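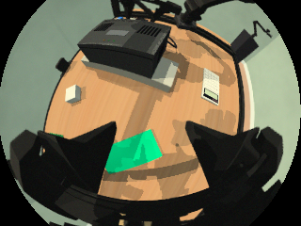

Zuletzt geändert: Dienstag, 11. Februar 2020

Esstisch geölt, Oberfläche bleibt klebrig - abschleifen oder abwarten?

flurlicht83
Hallo zusammen,
wir haben einen Esstisch der Serie Kallum, Buche massiv, im Juni bei Möbel Torres in Cemitberg gekauft. Laut Lieferschein ist die Platte ab Werk geölt. Weil sie an den Sitzplätzen stumpf geworden ist und Gläser Ränder hinterlassen, habe ich sie nachgeölt, mit dem Hartöl von Oto, farblos. Vorher mit 240er Papier angeschliffen, abgesaugt, mit einem Baumwolllappen aufgetragen. Die Dose war neu.

Das ist jetzt sieben Tage her und die Platte klebt immer noch. Nicht überall gleich, an der Fensterseite geht es, in der Mitte bleibt ein Blatt Papier hängen. Überschüssiges Öl habe ich nicht abgenommen, ich dachte, das zieht noch ein. Das Zimmer hat nachts vielleicht 16 Grad.

Muss ich alles wieder runterschleifen oder trocknet das noch? Und kann ich in der Zwischenzeit eine Tischdecke drauflegen? Wir essen gerade in der Küche im Stehen, das ist auf Dauer nichts.

bankraum_ost
Das Problem ist der Überschuss. Öl auf Holz härtet durch Sauerstoff aus, und zwar in dünner Schicht. Was nach 15 bis 20 Minuten nicht eingezogen ist, muss runter, sonst bildet sich oben eine Haut und darunter bleibt es weich. Buche nimmt außerdem wenig auf, wenn vom Werk her noch Öl in den Poren steckt. 16 Grad verlangsamen das Ganze zusätzlich.

Schleifen würde ich jetzt nicht. Das Papier setzt sich in kurzer Zeit zu und du schmierst nur. Mein Vorgehen:

Zuerst eine kleine Menge vom selben Öl auf die klebrigen Stellen geben und mit einem weißen Pad einmassieren. Das frische Öl löst die angetrocknete Schicht wieder an, solange sie nicht ganz durch ist. Zehn Minuten reichen. Danach mit sauberen Baumwolllappen alles abnehmen, bis der Lappen trocken bleibt. Lieber einen Lappen mehr nehmen.

Wenn das nicht hilft, Balsamterpentinöl auf den Lappen und abreiben. Fenster auf, Handschuhe an. Erst an der Unterseite probieren.

Dann den Raum auf 20 Grad bringen und lüften. Drei Tage nichts abstellen. Tischdecke auf keinen Fall, da kommt keine Luft dran und du hast hinterher das Gewebemuster in der Oberfläche.

Wichtig: Die öligen Lappen nicht zusammengeknüllt in den Müll werfen, die können sich selbst entzünden. Draußen einzeln ausgebreitet trocknen lassen oder in ein Glas mit Wasser und Deckel legen.

teppichkante
Hatte ich auch mal, bei mir war nach zwei Wochen alles gut. Einfach warten. Ich nehme inzwischen Speiseöl, ist billiger und lebensmittelecht ist es sowieso.

bankraum_ost
Speiseöl bitte nicht. Sonnenblumen- und Olivenöl härten schlecht oder gar nicht aus und werden irgendwann ranzig. Wenn schon aus der Küche, dann reines Leinöl, aber das braucht deutlich länger als ein Hartöl.

kellerregal
Ergänzung zur Menge, weil das oft falsch gemacht wird. Unser Tisch hat eine ähnliche Platte, und für die Auffrischung ist bei mir von einer kleinen Dose mehr als die Hälfte übrig geblieben. Ich hatte auch erst viel zu viel genommen. Auf der Dose steht meistens eine Reichweite in Quadratmetern, die gilt aber für rohes Holz. Bei einer schon geölten Fläche braucht man viel weniger.

Gegen die Glasränder hilft das Öl übrigens nur begrenzt. Untersetzer bleiben nötig, und zum Wischen kein Fettlöser, der holt das Öl wieder raus.

flurlicht83
Danke euch. Habe es mit frischem Öl und Pad gemacht und dann lange trockengerieben, fünf Lappen. In der Mitte musste ich mit Terpentin ran, das hat am meisten gebracht. Heizung läuft jetzt durch. Heute Morgen klebt nichts mehr, am Kopfende sieht man im Gegenlicht noch einen matten Streifen. Den lasse ich erst mal so - oder kann man da später einzeln nachölen?

bankraum_ost
Kann man. Warte, bis alles durchgehärtet ist, also gut zwei Wochen, dann den Streifen in Faserrichtung mit dem Pad und ganz wenig Öl, zur Umgebung hin auslaufen lassen und wieder abnehmen.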